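We use cookies to remember your basket and to see which pages get read. Accept all | Manage settings

Vadine 27 Core-Spun Sewing Yarn

Every mill that sends us samples says the same thing: stronger, smoother, fewer breaks. We have a shelf of cones that were going to change our lives. So when Grondau asked us to carry the Vadine 27, we said we would run it first and write the page afterward. The page you are reading went up on September 16, 2024, and it replaces the one the mill wrote for us.

Vadine 27 is a polyester core with a cotton wrap, made for garment and home textile sewing. The mill's leaflet calls it a "universal" yarn. We don't know what that means, and when Wanpen Petchrat from our buying desk asked, she got the leaflet again. We sell it as a medium-weight yarn for woven fabrics, and that is all we are willing to promise.

What the mill claims

Grondau claims fewer needle stops than an all-cotton yarn of the same weight. That should be true of nearly any core-spun yarn, so it is a low bar. They also claim it "resists seam pucker." Pucker depends on your tension, your needle, your feed and your fabric long before it depends on the yarn. If your seams pucker today, changing cones may do very little.

The third claim is color. The card shows 27 shades, and the number in the name comes from there, which we think is a silly way to name a yarn. People see a number and take it for a weight or a ticket size. It is neither. Please order by the ticket size printed on the cone label.
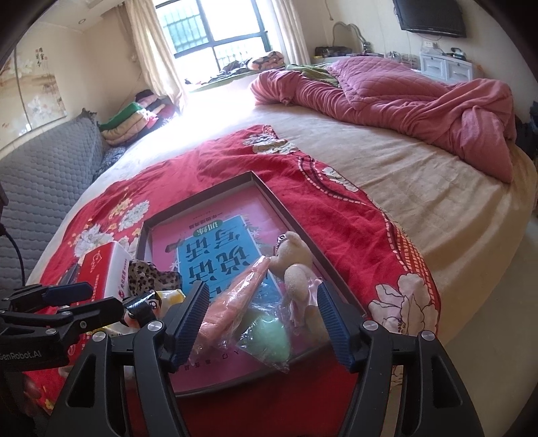

What we found

Gaétan Gauthier ran it through August on our two sample-room lockstitch machines, mostly on sheeting and shirt-weight cotton. He had fewer breaks than with the yarn we used before. He also changed needles more often than usual that month, and he is the first to say that this spoils the comparison. We asked Grondau for their own test sheets. They sent a chart with no units on one side.

On plain seams it sews well. The cotton wrap takes heat from the needle without complaint, and the stitch sits flat after pressing. On dense topstitching we were less happy. The wrap fuzzed at the needle eye on one navy cone and left lint in the hook area. A second navy cone did not do it. We reported the lot number and were told it was within tolerance. We have asked what the tolerance is.

Shade matching is good within a lot and only fair between lots. If you are sewing curtains or anything else where panels hang side by side, buy all your cones at once. Jaruwan Suksawat will check lot numbers before your order ships if you ask for it in the notes box. There is no charge for this.

How it compares

We also stock Głowacki's core-spun yarn and the Onine all-polyester. Głowacki costs more and fuzzes less. For visible topstitching we would still choose it. Onine is the cheapest of the three and has a shine that some customers dislike on natural fabrics. Vadine sits in the middle on price and, as far as we can tell, in the middle on everything else. That may be just what you need for inside seams.

One warning about dyeing. The leaflet says the yarn is "suitable for garment dye." The cotton wrap will take a cotton dye and the polyester core will not, so a worn or cut seam can show a pale thread inside. Sew a test piece and dye it before you commit to a full run. We won't take back cones that were opened for dyeing.

Details

Item no.: 1598
Fiber: polyester core, cotton wrap
Put-up: 1000 m cone
Shades: 27, plus undyed
Minimum order: 7 cones per shade
Origin: see cone label, as it varies by lot

The minimum is the mill's, and we have argued against it. Ovidiu Nedelcu in sales is collecting names from small workshops who want single cones – if enough of you write in, we will break cartons ourselves and charge for the labor. Until then, undyed is the only version we sell by the single cone.

Samples

We will send a short wound sample of any shade to a business address. Please sew with it on your own fabric and at your own speed. A sample that you only hold up to the light will tell you the color and nothing else. Charoen Yensuk answers technical questions by email and would like to hear about your results, bad ones above all. If enough reports disagree with what we have written, we will change the page.

Sign up for our newsletter: new stock, price changes and end-of-lot cones. Unsubscribe at any time.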